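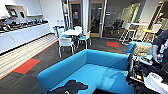

Piret Kazlauskienė
Office Host, Fuvwood

Break Area FAQ: questions we hear from new members

Welcome, and thank you for reading this before moving in! I look after the shared areas at Fuvwood, and most of what follows comes from questions people have stopped me with on the way to lunch. I've tried to keep it short and I have probably failed, so skip ahead to whatever you need.

Do I have to book the round table?

No, please just sit down. The round table with the teal seats belongs to everybody, and it's a very nice spot for a sandwich or a quick chat (I have my own coffee there most mornings). If you need it for longer than 20 minutes between 11 and 2, have a look to see if anyone is hovering with a plate. Longer meetings go in the rooms with the glass doors, and those do need booking through the Gukora calendar.

Can I pull up extra chairs?

You can, as long as they come from the storeroom and go back there afterward. Please don't borrow from the glass rooms, however tempting it is. I spent half of June returning chairs to people who had a call starting. When you leave the table, push your own chair in so the way past stays clear.

Whose things are on the long white counter?

They belong to several teams, and the rule is that you leave them be unless they're yours. If you need counter space for your lunch, slide nothing, stack nothing, and ask at the front desk. Food goes on the round table. I know it feels a bit backward to eat at one and work at the other, but crumbs and equipment have never gotten along.

What do I do with the dark cloths when I've finished with them?

Fold them once or twice, loosely, and leave them where the next person will find them. They don't need to be perfect squares! If one has had coffee or anything oily on it, put it in the laundry bag in the storeroom and take a fresh one from the shelf beside it. Paper towels are fine for small drips.

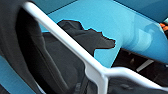

Dark cloth against the bright blue surface.

Is there a cleaning spray I should use?

The Frota bottle under the sink is for tabletops. Spray the cloth and then wipe, especially near anything with a plug. For the teal seats, use plain water and a little patience.

I've spilled something on the carpet. Am I in trouble?

Not at all, it happens to every one of us. Blot it, don't rub, and come and tell me or Uldis Grigaitė within 10 minutes or so if you can. Our carpet is laid in squares, and a square that won't come clean can be lifted and swapped for a spare, 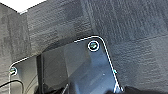

so a cup of tea is a small repair and we'd much prefer to hear about it the same day. Uldis keeps five spare gray squares and a couple of the red-orange ones. New ones can look a little different from their neighbors at first, depending on which way the pile runs, and that evens out to my eye after a few weeks of feet.

Should I move the striped mat to vacuum?

Yes please, shake it out and lay it back along the cabinets.

Who do I ask about anything else?

Me, at the front desk until 5, or leave a note in the Ulleo inbox and I'll answer the next morning.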